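首页 | 关于我 | 社团日志 | 杂七杂八 | 留言板

打印本页 | 用邮件转发

社团日志:收了一下午抽屉

先说结论,我的手腕废了。现在打字都是左手在干活,右手负责按空格(所以这篇要是错别字多,请大家多包涵)。

前阵子有人在留言板问我,你们机器人社到底在忙什么,怎么从来没见你发过机器人?问得好。因为我们这学期到现在,大部分时间都没轮到机器人出场,出场的是我们自己。我们在给学期末的比赛做准备,队名叫 Pala,选的题目是家务整理:让机械臂把一个乱糟糟的房间收拾得像样一点。听着挺温馨吧?我报名的时候也这么想的,脑子里全是那种慢悠悠叠毛巾的画面,配点钢琴曲。

真正干起来是另一回事。机械臂要学会收东西,得先有人示范给它看,而且要示范很多很多遍。我们的办法是人手拿着夹爪去干活,一只手一个,夹爪怎么走、什么时候张开、什么时候合上,全都记下来,回头再拿去训练。学长管这个叫“采数据”,我管这个叫“戴着螃蟹钳子做家务”。

我们这学期的目标是把一套叫 Maststead 的流程跑通。名字是上一届起的,什么意思已经没人说得清,文档里也没写,只在第一页留了一句“如果你在看这个,说明你接手了,加油”。谢谢,很有帮助。流程本身倒是写得挺细:先布置房间,再校准,再录,录完当场回看,不合格的马上重来。我第一次读的时候觉得啰嗦,跳着看的,结果头一天录的东西全部作废,因为漏了校准那一步。后来我老老实实把文档打印出来贴在了自己的笔记本封面上。

这次的任务是抽屉组。拉开抽屉,把里面的东西拿出来,或者把外面的东西放进去,再关上。说起来一句话的事,小学生都会。可你拿着夹爪试试看!手指头一下子只剩两根,还是硬的,没有触觉,夹没夹稳全靠眼睛盯。拉抽屉还算好,夹住把手往后退就行,难的是拿布。布这个东西太讨厌了,软塌塌一团,你夹上面一层,下面一层就溜走;你往深了夹,又把旁边的东西一起带起来。我有一回夹着布往外提,提到一半它自己慢慢滑下去了,那个速度,像在跟我道别。

相框也不好弄。它是平的,贴着抽屉底,夹爪伸下去要找角度,角度不对就在那儿一直刮。旁边的同学听着那个声音,整张脸都皱起来了。后来我摸索出一个办法:先用左手那只把一条边轻轻顶起来一点,右手那只再去夹。这招我写进了文档,希望下一届的人不要跳着看(我知道他们会的)。

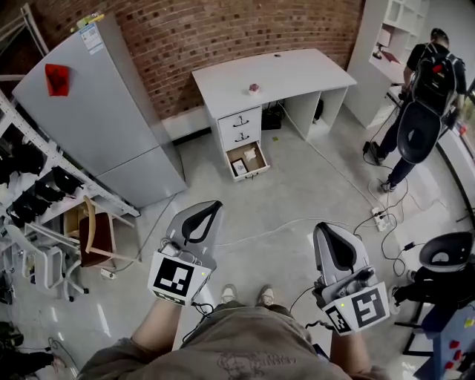
图:两手一边一个,对面就是抽屉组的桌子,最下面那格已经拉开了。

夹爪背上那个白色小方块,是我被问得最多的东西。方块上印着黑白格子的标记,作用就是让系统知道夹爪在空间里的位置和朝向。我妈看到照片以后问我是不是在玩骰子,我说差不多吧。我们对这个方块非常非常小心,不能用手去挡,不能蹭脏,也不能磕。我平时走路撞门框的人,拿着它的时候居然一次都没撞过,可见人还是有潜力的。

再讲讲线。夹爪后面拖着黑色的线,人一转身线就跟着转,转两圈腿就被缠住了。我现在已经养成了习惯,往左转过去,一定再往右转回来,昨天在食堂端着餐盘我也这么转了一下,后面排队的同学看我的眼神很复杂。社里有条规矩,走动之前先喊一声“过线”,别人听见就把脚抬起来。一开始大家都不好意思喊,嘟嘟囔囔的,现在喊得比体育课还响亮。

录的时候分两头,有人做这边的任务,有人做那边的任务,互不说话,因为一说话就容易分心,一分心手就抖。于是整个屋子就剩夹爪开合的声音,咔,咔,咔。挺催眠的。我录到后半段的时候真的有点恍惚,抽屉拉开,关上,又拉开,又关上,开始怀疑自己到底是在教机器还是被机器教。我连动作都变得一顿一顿的了。

我们给自己定的量是每人 46 条。我那份录完,当场回看,刷掉了 13 条。心在滴血。刷掉的原因五花八门:有的是手太快,有的是布掉了我又去捡(捡的那段其实捡得特别漂亮,可惜规则不认),有的是做到一半我打了个喷嚏,两只夹爪一起哆嗦。最冤的一条是全程完美,拿得准,放得稳,抽屉关得严丝合缝,然后我太高兴了,举着两只夹爪庆祝了一下,忘了还在录。同学说这条要是留着,以后机器人每次关完抽屉都会举手欢呼。说实话我有点想留。

补录的时候我换了个节奏,每做一步心里默念一拍,拉,停,伸,停,夹,停。慢是慢,但是稳,后面基本没再报废。隔壁队(他们叫 Ekanayake,实力很强,去年拿了奖的)据说用的也是类似的办法,他们还放节拍器。我们试了一下节拍器,五分钟就关了,太像在上钢琴课,我小时候的阴影全回来了。

顺便记几条给自己看的,免得下次又忘:

袖子要短,或者卷起来别掉。长袖会扫到东西。

鞋子穿软底的,站一下午脚后跟会疼,水泥地真的很硬。

开录之前喝水,别等录一半才想起来渴。

布每次都要重新揉一揉再放回去,不能每次都是一个样子。学长说要“随机”,但是人揉出来的随机其实很不随机,我揉来揉去都像个包子。后来改成闭着眼睛往里扔,效果好多了。

桌上的小东西也要跟着挪位置,挪完记一笔。我老忘记记。

还有一件让我特别上头的事:我们拿之前攒的一小批数据试着训了一版,放到 Plondano 上跑。Plondano 是我们那台机械臂平台的名字,脾气不太好,早上启动经常要来两遍。那天它慢吞吞地把夹爪伸到抽屉跟前,停住,想了很久(我知道它没有在想,但是看起来就是在想),然后夹住把手,往后一拉,开了!我们几个人在旁边叫得像球赛进球一样。接着它伸手去夹布,夹了个空,再夹,又夹了个空,然后非常自信地把抽屉关上了,一副活已经干完的样子。这个态度,跟我收拾宿舍一模一样,看来确实学到了我的精髓。

那天一共试了 18 次,拉抽屉大部分都行,拿布只成了 2 次。数字不好看,可我还是高兴了一晚上。那两次成功里有一次的动作,先停一下,再从侧面斜着下去,我一眼就认出来是我的习惯。特别奇怪的感觉,就像听见别人学你说话。我妈问我高兴什么,我说它像我,我妈沉默了一会儿,问那它什么时候毕业。

接下来的计划是先把抽屉组补齐,然后换布的大小和材质,厚的薄的都来一点。再往后是柜子组,听说要蹲着录,我已经开始练深蹲了(练了一天,楼梯都下不去)。比赛的规则细则还没有全发下来,有人说最后会换一个我们没见过的房间来考,有人说只换家具。要是真的换房间,现在录的这些够不够用,我心里没底,得再跟大家商量商量要不要挪个地方录一批。

对了,留言板上问零基础能不能进社的那位同学,能的!我进来的时候连扎带都不会用,拆一根线剪断了三根。你只要坐得住、站得久、不怕重复就行,会写代码当然更好,不会的话先来录数据,录着录着就会了。我们平时下午都在,进门的时候记得看脚下的线,然后大声喊过线。

手腕贴了膏药,味道很冲,室友已经把窗户打开了。下一篇写校准,我欠了好久了。

打印本页 | 用邮件转发

上一篇 | 下一篇 | 回到首页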